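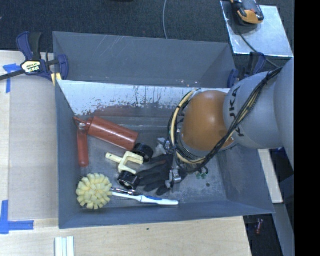

Most faults in a bin-picking cell are small ones, and the one in this week's notes took five weeks to find. The cell kept stopping on a force limit during the approach to the part, before the gripper had closed on anything. The log blamed the part. The cause was the cable bundle. On a KUKA arm with the cables run outside, as they are where this one reaches into the metal bin, the bundle loops around the orange joint and crosses the gray link, and the loop changes length as the wrist turns. When it pulls tight, the controller reads the pull as contact.

Course home | Schedule | Handouts | Lab rules | Contact

Unit 4: False contact stops

Case: Gunero cell, Drovcombe lab. The cell logged 29 stops in March. Charalambos Konstantinidis sorted them by wrist angle instead of by part, and all but 2 fell near the same end of travel.

What was tried first
- Lower approach speed. Fewer stops, longer cycle.
- Higher force limit. Stops went away for a day, then a finger was bent against the bin wall. Do not repeat this.
- New gripper fingers (Plutex). No change.

What fixed it
The bundle was re-tied with more slack ahead of the wrist, and wrist travel was limited in software. The force limit was put back to its old value.

Safety points
Stop the arm and lock it out before touching the cables. Check jackets for wear at each tie. After any re-tie, jog every joint through its working range at low speed, one person on the pendant and nobody inside the fence.

For lab: read Dimitriou, section 5, and bring the stop log. Questions to Apostolos Tzanetos.

Last updated: November 4, 2019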